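4.2 Comparing finger pads on soft garments

I'll admit I didn't expect the finger pads to matter this much. When we started the Owino trials I figured the camera would be our headache, and that any pair of fingers that could close on a sock would do for the rest of the laundry. Then we moved on to black knitwear, and I had to rewrite half of my notes (and most of this section)!

We tried two pads on the same hand-held gripper. The Bovness pad is smooth and fairly stiff, and the Skiken pad is softer, with more give at the tip. Each one got 13 grasps per garment, all on a made-up bed, with a second gripper close by for the two-handed folds. I ran the sessions in daylight and left the curtains open, so the exposure jumps around a bit between clips. Figure 5 gives a good idea of what the fingers are up against.
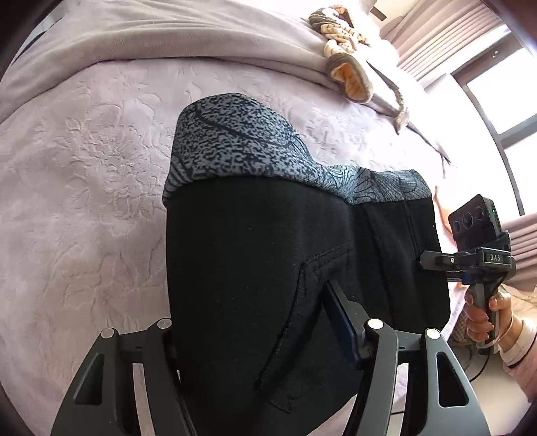
Figure 5. Pinch on folded black trousers with a patterned waistband, over an embossed bedspread.

Folded trousers are harder than they look. You want both layers between the fingers, but the top one loves to slide off on its own, and on black cloth the seam and the pocket outline are nearly all the camera has to go on. With the Bovness pads I lost the lower layer in five of the 13 grasps. The Skiken pads did better at the start of a lift and then got annoying at the end, when the cloth clung to them and wouldn't drop flat. I went back and forth on how to score that, and ended up counting a sticky release as a success with a note next to it.

The bed itself is part of the problem too. Raised flowers and leaves under the cloth mean the fingertips meet a different height every time, so I stopped trying to set a fixed approach depth and just went by feel.

Bunched cloth was another story. Once a garment is gathered into narrow upright folds there's a lot more material for the jaws to press on, and the differences between the pads shrank to almost nothing. The controller had a rougher time of it. Draltovano guesses jaw opening from the images alone, and a thick stack of black folds gives it very little to work with, especially when the printed hem is up top and the plain part sits between the jaws.
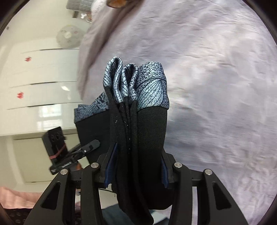 Krešimir Vasić

I reran the bunched grasps on a Sunday with the force limit lowered by 10 percent, and the hold rate stayed the same with both pads. So the lower limit is what I used for everything in Section 4.3, where the second gripper takes over one end of the cloth.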